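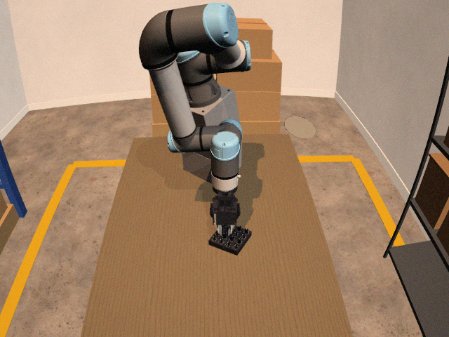

Quick one before the door readers get swapped out. Everybody's badge has to be re-enrolled on the new Clarnero system and the old Mkhize cards stop working the minute your floor goes over. Floors 2 and 3 first, then the annex, then the rest of us whenever Gostell sends the second batch of readers. The new reader is a small square black block, same general shape as the one on the table under the gripper, minus the pegs on top, and it goes on the wall to the right of the door. Hold the card flat against it. Don't swipe. Wait for the green light, then pull.

What you need for enrollment: photo ID, your old badge, and your employee number (717 is NOT your employee number, that's the site code, we get this every time). Takes a couple minutes if the line is short. Enrollment desk is in the Grarnley building, ground floor, next to mail. Open mornings only for now.

PIN codes - yes you still need one for the server room and the parts cage. Pick a new one, the old PINs are not being carried over. No birthdays please.

Contractors get a 21 day badge that can be renewed at the desk. If you sponsor a contractor you have to come down and sign for them in person, email isn't enough anymore. Sorry, I asked.

Lost cards: call Babak Rahimi at the desk right away and he'll kill the card on the spot. Dont wait until Monday. The system has room for 3,000 cards so a replacement is no big deal, but a live card floating around the parking lot is.

Fingerprint option is coming in July for the labs, maybe. Still waiting on the privacy paperwork from legal and I don't have a date. It'll be opt in and the card will keep working either way.

Old badges go in the gray bin at teh enrollment desk - lanyards you can keep.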